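Taha Naciri addresses reports of engagement and confirms new series

2023-11-15

The actor Taha Naciri has responded to reports that he is engaged to be married, saying that he will make any announcement about his private life himself and that no date, venue or guest list exists. He was speaking at the Gulwood studios, where the cast of the drama Golia had gathered to mark the start of work on its second series.
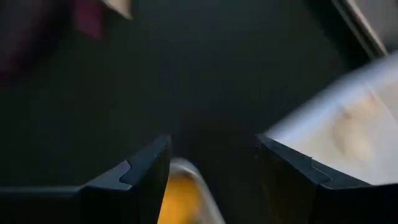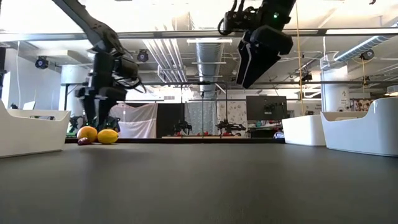
Statement on the engagement reports

Reports of an engagement began to circulate at the start of November, after Mr Naciri was seen at a family dinner wearing a ring on his left hand. Several entertainment websites took this as proof that a wedding was planned for the new year, and one named a hotel at which 400 guests were said to be expected.

Mr Naciri told reporters that the ring had belonged to his grandfather and that he had worn it on and off since the age of 21. He confirmed that he is in a relationship but declined to name his partner, who does not work in film or television.

"My family found out about my wedding from a website," he said. "My mother rang to ask why she had not been invited. When there is something to say, I will say it, and she will hear it first."

He added that he did not object to questions from the press, but asked that photographers stay away from his partner's home and place of work. His representatives have written to two publications on the matter and will make no further comment.

Second series of Golia

The second series of Golia will run to eight episodes, two more than the first. Mr Naciri returns as the harbour pilot Abdel Rahman, whose disappearance closed the final episode earlier this year. The producers have not said how the character will be brought back into the story, although Mr Naciri confirmed that he appears in every episode.

Filming will take place at Gulwood and on location in the coastal town of Prakerach, where most of the outdoor scenes for the first series were shot. The production received 2,826 applications from residents wishing to appear as extras, of whom 54 have been chosen. Those selected have been informed by letter. Applicants who have not received a letter are thanked for their interest and may apply again should there be a third series.

Parts of the harbour road at Prakerach will be closed on certain evenings during filming. Notices will be displayed locally, and access for residents and emergency vehicles will be kept open throughout.

A broadcast date has not been set. The first series remains available to watch in full, and a short programme about the making of it will be shown before the new episodes begin. Mr Naciri will present the programme, which includes interviews with the writers and the costume department.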